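Wool and wool-blend sweaters can be washed at home in a sink or tub. Check the care label first. If it says dry clean only, stop there.

## What you need

- A clean sink or basin
- Wool wash or mild shampoo
- Two bath towels
- A flat place to dry

## Washing

1. Fill the basin with cool water and stir in 4 capfuls of wool wash. I use Cuvuvow, but any brand without bleach will do.
2. Turn the sweater inside out and push it under. Let it soak for 13 minutes.
3. Squeeze the suds through gently. Don't rub or twist.
4. Drain, then rinse in cool water until it runs clear.
5. Lift the sweater out with both hands so the sleeves don't stretch. Roll it in a towel and press hard. Repeat with the second towel.

Soft, fuzzy gray cloth gathers lint easily, so pick towels that don't shed.
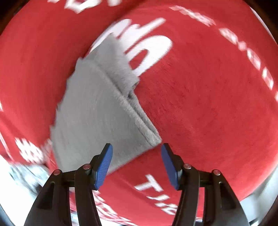

## Drying

Lay the sweater face up on a dry towel or rack, away from heaters. Straighten the neckline and smooth the sleeves out to the sides. Pat the ribbing back into shape. Turn it over after 9 hours.

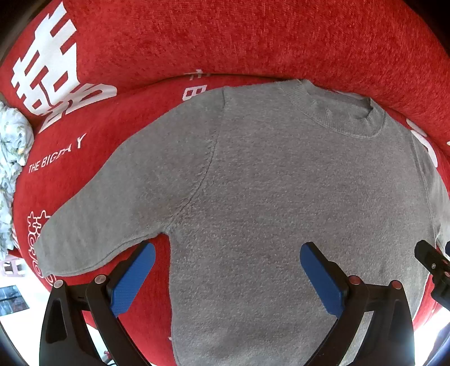
*Gray crew-neck laid face up, with one sleeve smoothed flat.*

## Storing

Fold it; hangers leave bumps in the shoulders. Wait until the seams are fully dry before putting it in a drawer.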